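5.2 Does the grasp score tell us anything?

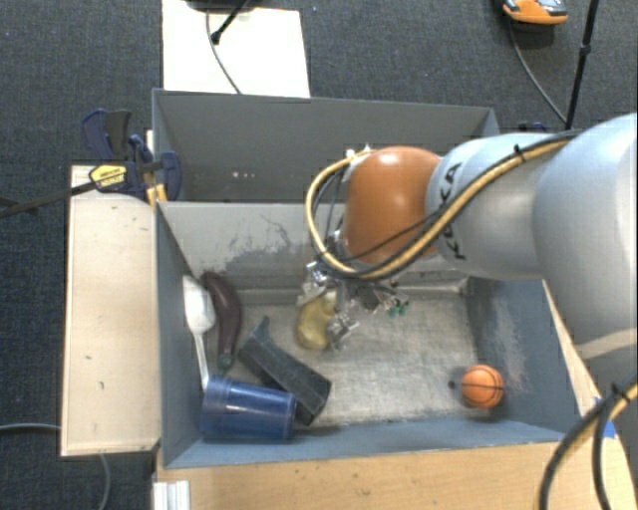 Figure 6. The KUKA arm with its gripper at a yellowish, pear-like object in the near bin. Other items include a spoon, an eggplant and a translucent blue cup.

Endelo, the planner we tested, ranks grasp candidates by a learned score and runs the top one. Its authors treat that score as a chance of success. We doubt it. When we forced the planner to run its second choice, the success rate barely moved, and the two scores often differed by less than the noise between repeated camera reads of the same bin.

Layouts like the one in Figure 6 flatter the method. A rounded object with free floor beside it forgives a poor approach angle, and most of the 10 layouts were of this kind. Thin items next to a wall are harder – there the score stayed high while the wrist path often failed the collision check. Jacobs and Urrutia saw the same pattern with Plemau and blamed calibration. We recalibrated in August and the gap remained.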